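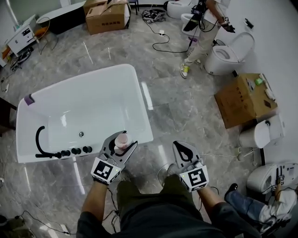
**Lomar bathroom showroom - floor walk, 27/12/2024**
Walked by Daranee Tanasarn, unit 12

- [x] **White freestanding tub.** Lovely as ever, and the black spout and knobs sit nicely along the edge. Please peel the purple tape off the rim gently, with a fingernail and no scrapers!
- [ ] **Tile floor.** Glossy tile and socks don't mix, so shoes on, everyone.
- [ ] **Cables.** My one real grumble - there's a tangle on the floor and a pile by the white cabinet. Coil them up and keep the walkway clear.
- [ ] **Floor outlet.** Cord crosses open floor. Cover strip, please (Numon stocks them).
- [ ] **Cardboard boxes.** Flatten or shelve.
- [x] **Toilets.** Lids checked, all fine.

Next walk in January, and thank you all for being so patient with me.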